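Painting old brown cabinet doors with grooves, worth it or just replace the fronts?

Posted September 4, 2024 by lowtidekitchen
Last updated: October

Ok so we bought a house in Trukberg in spring and the kitchen is all brown. Brown uppers, brown lowers, brown trim round the window. Solid enough, nothing falling off. But dark, and the room faces north so you need the light on at lunch.

Got a quote for new fronts from Clemwood and it came to $276 a door for the style I like. Not happening. There's a plainer one for $162 but then I don't like it any more than what I've got, so why bother.

So paint. Problem is the doors aren't flat. They've got the raised panel with the rounded top and then grooves, and everything I read about rolling cabinets assumes a flat door.

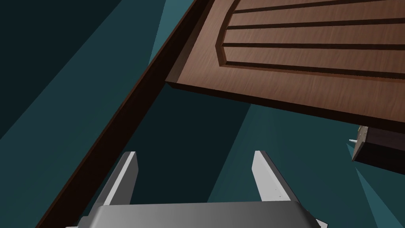 Brown door, arched panel, dark grooves. Same idea as mine.

What I want to know:

Do I have to sand inside every groove? Like by hand, with a folded bit of paper? Or can I get away with scrubbing and a good primer.

Also is there anything to fill them with so the panel goes flat. My sister in law says wood filler, my neighbor says never, it cracks out in a year.

And grease. The doors by the stove are sticky even after dish soap. Not gross, just tacky, like the finish itself has gone soft. Is that the old varnish or is it cooking gunk?

I have 4 days off in October and would like to have it done in that. Kids at their grandmother's. Budget is small, I have a brush, a mini roller and a sander that eats paper. No sprayer and I don't want to rent one.

Thanks in advance, sorry if this has been asked before, search on here gives me nothing but white shaker doors.

bristlecount

Done two kitchens of these. Short version, yes paint them, no don't fill the grooves.

Filler: your neighbor is right. Wood moves, filler doesn't, you get hairlines all down the panel by the first winter with the heat on. Seen it. If you really hate the grooves turn the problem round, take the doors off and look at the backs. Sometimes they're plain. Then you'd have to redrill for the hinges which is its own misery so maybe not.

Sanding: you are not trying to get to bare wood. Just knock the shine off. Gray scuff pad for the grooves, it squashes down in there, way better than folded paper. Flat parts, 180 on the sander, light. Vacuum, then a damp rag, then let them dry overnight. Don't skip the overnight.

The tacky stuff is usually both. Grease softens old varnish if it sits long enough. Dish soap won't touch it. Use a proper degreaser, rinse twice. If it's still tacky after that then the finish is gone and you scrape that bit back, usually only round the handles and the bottom edge over the stove.

Primer matters more then the paint. I used Etimus, the shellac one, stinks, windows open, but brown didn't bleed through. Water based primer over old brown varnish and you'll get yellow patches showing up a week later, always on the door you look at most.

Order for a door like that: grooves first with a small angled brush, not loaded up, then the arch edge, then roll the flats while it's still wet. Do the grooves last and you get drips running out of them onto your nice flat paint. Ask me how many doors.

Take them OFF. People try to paint them hanging, half open, and you end up with a ridge at the hinge side and a fat bead along the bottom edge. Number the doors and the hinges with masking tape. Same hinge back on the same door.

4 days is tight. Degrease and sand day one, prime both sides day two, paint three and four, and then you can't really hang them hard for another week. They feel dry. They stick to the frame. Plan on living with open cupboards for a bit.
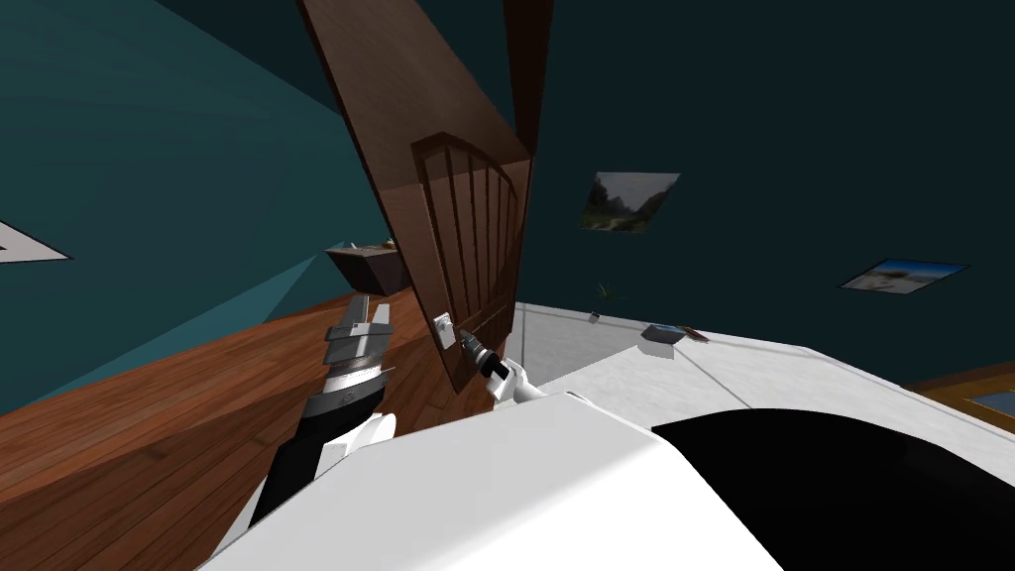 oatmealtrim

Disagree on the shellac primer if you've got kids coming back to the house the same week, the smell hangs around. There's a low odor oil one, slower, blocks nearly as well. Costs you a day though.

Agree about not filling. I filled mine. 3 doors in I stopped and spent a weekend digging it back out with a dental pick. Don't.

One thing I'd add, test on the inside of the door under the sink first. Whole process, clean, scuff, prime, paint, wait a few days and try to scratch it with a fingernail. If it peels you've lost one ugly door and not the kitchen.

Color: do not go bright white in a north room with grooves. Every groove reads as a gray line. I went for a warm greige sort of thing and it's much calmer.

sawdustlunch

maybe unpopular but have you tried just changing the knobs and the light bulbs. Cost me next to nothing at Begović (the hardware place, they have a bin of odd knobs by the till) and I put off painting for two years. Brown with pale knobs looks sort of on purpose.

If you do paint, buy knobs before you start, so you know if you need to fill the old screw holes. That bit of filler is fine, small hole, doesn't move. Drill the new ones after the paint has hardened, tape over the spot first or it chips.

And if your drawers are flat fronted do those first for practice, they're easy. 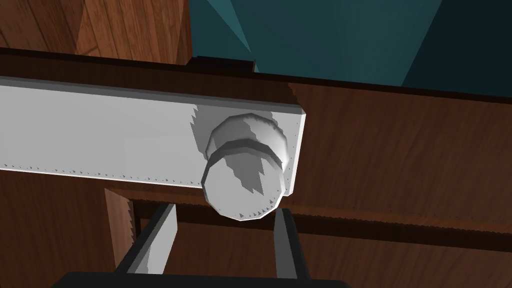
White knob on a plain pale front, set toward the end.

Tighten by hand and then a quarter turn with the screwdriver. Go further and the knob digs a ring in the new paint.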